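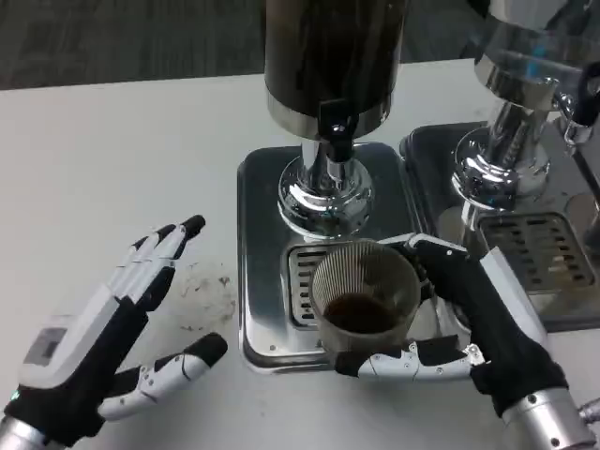
Patricio Valcárcel wrote back after last year's talk that I had spent the whole hour on antifouling and never once mentioned what happens when the old coat underneath is letting go. He was right. He had put two fresh coats over a flaking hull at Tulham and lost most of it by May. So tonight is mostly about what is under the paint.

Opening

Say hello, say where the exits are. Ask for a show of hands on who hauls out every year and who leaves it in. Don't get drawn into the yard fees. If anyone asks, the new rates are on the board by the office door.

Explain the range of boats I am talking about. Fiberglass sail and power boats, kept in salt or brackish water, hauled by a yard lift or a trailer. Wooden boats are a different talk. Aluminum boats get one mention, under copper, and it matters, so slow down there.

What the old paint tells you

Look at the hull the same hour it comes out, while the yard is washing it. Slime that washes off is normal. Barnacles in a band at the waterline usually mean the paint wore thin there. Barnacles in patches the size of a hand often mean the paint came off and took the protection with it.

Once it is dry, press a strip of strong tape on a few places and pull it off fast. Try the bow, the turn of the hull, the keel and near the rudder. If the tape comes away with flakes, new paint will not hold any better than what it is sitting on.

Count the layers if you can. Sand a small spot into a shallow dish and you see rings of color, like a tree. My own boat, Ortuño, had 21 years of paint on her when I bought her. It was nearly as thick as a coin in places and you could feel the edges of the craters with your thumb.

(Pass around the chip in the bag. Get it back.)

Sand or strip

If the tape test is clean and the surface is fairly smooth, wet sand with 80 grit and recoat. Wet, always. The dust is poisonous and most yards will throw you out for dry sanding without a vacuum. Tranbridge checks. Wear a proper respirator with cartridges. A paper dust mask is no good for this.

If the tape test fails in one or two places only, scrape those back to a firm edge, feather them, spot prime, and carry on.

If it fails all over, strip it. The choices are scraping by hand, chemical stripper, or paying for blasting. A sharp carbide scraper with rounded corners is slow but cheap. Chemical stripper has to be one made for fiberglass. The ordinary household kind can soften the gelcoat. Blasting is quick and the bill is large, and a careless operator can open up the gelcoat, so ask to see a hull they have done.

Someone will ask how long scraping takes. A 28-foot hull took me 4 weekends. My shoulders took longer.
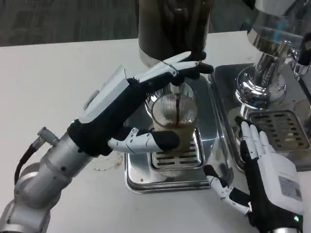
Primer and barrier coat

Bare gelcoat needs something between it and the antifouling. Follow the can. The part people skip is the wipe-down with solvent before sanding. Sand first and you push the wax and grease into the scratches. Change rags often.

Watch the overcoating time. With most epoxy primers, the first coat of antifouling goes on while the last coat of primer is still slightly tacky to a thumb. Miss that window and you have to let it cure and sand the lot. Plan the day backward from there. If you start at noon you will be painting in the dark.

Copper and metal

Slow down here. Copper paint must not go on an aluminum hull, an outdrive or an outboard leg. It will eat the metal. Use a paint sold for aluminum and leave a bare gap around the fittings. Do not paint the anodes at all. The yard at Sikham sees painted anodes every spring and they do nothing for the boat.

Putting it on

Stir for longer than seems reasonable. The copper settles at the bottom of the can like wet sand, and if it stays there you have paid for thinner. A short nap roller is fine. Put an extra coat on the leading edges, the waterline and the rudder. Ask the lift crew to move the stands or the slings so you can get at the bare patches, and ask the day before launch. Don't move a stand yourself.

Check the can for the launch window. Some paints have to go in the water within a set number of days. Others can wait for months.

Questions

Likely ones: mixing brands (check the compatibility chart, or use a tie coat), ablative or hard (ablative if you don't want to build up layers again), and leftover paint (the county drop-off takes it, the yard dumpster does not).

Handout with the tape test and the grit numbers is by the coffee. Lights off at nine.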